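Two nights in Tretton or push on to Amegashie?

**borexbound**
posted 3 November 2023

Hi all, first-time poster, long-time lurker! My partner and I are off in December and I've got myself in a right muddle over the middle bit. We fly into Borex, have three nights there, then it's the train north. Everyone raves about the old copper mine at Tretton (opened 1832, and you go down in the original cage, which I am ridiculously excited about), but my guidebook gives the town itself half a page. Is it worth two nights, or do we do the mine as a day trip and spend the extra night in Amegashie by the harbour? We like museums, old machinery, a decent bakery and not being rushed. No car. Budget is middling, but we'd splurge a little on a nice bed.

**Tultine_Tess**

Two nights, no question! We did it as a day trip the first time and I've regretted it ever since. The train gets in mid-morning, the English tour goes down at lunchtime, and by the time you're back up and have found your coat the museum is shutting. We went back last year and stayed in a small hotel a few minutes' walk from the station, and it was so much more relaxed (the bakery on the square does a cardamom bun I still think about).
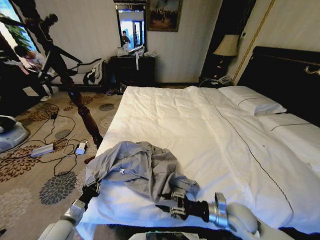 *White duvet, dark piping and a touch of gold on the wall*

Go for a room at the back if you're a light sleeper, as the trams start early. And do the museum before the mine! The colour-coded model of the tunnels made the whole tour make sense to me. Pack a jumper, it's 13 degrees down there all year.

**slowtrainsonly**

day trip is fine, did it in 2 trips down and a sandwich. amegashie has better food

**gumboots_and_gravy**

I'm somewhere in between. If you can get the first train out of Borex you'll manage the mine and the museum in one day, but it's a long one, and there are 30 flights of stairs if the cage is out for servicing. Mum's knees have not forgiven me. Check the timetable for your dates too, because the winter one is pretty thin and the last train back leaves before dinner. I'd stay one night, have a slow morning in the old quarter, then catch the afternoon train to Amegashie. You still get your harbour that way.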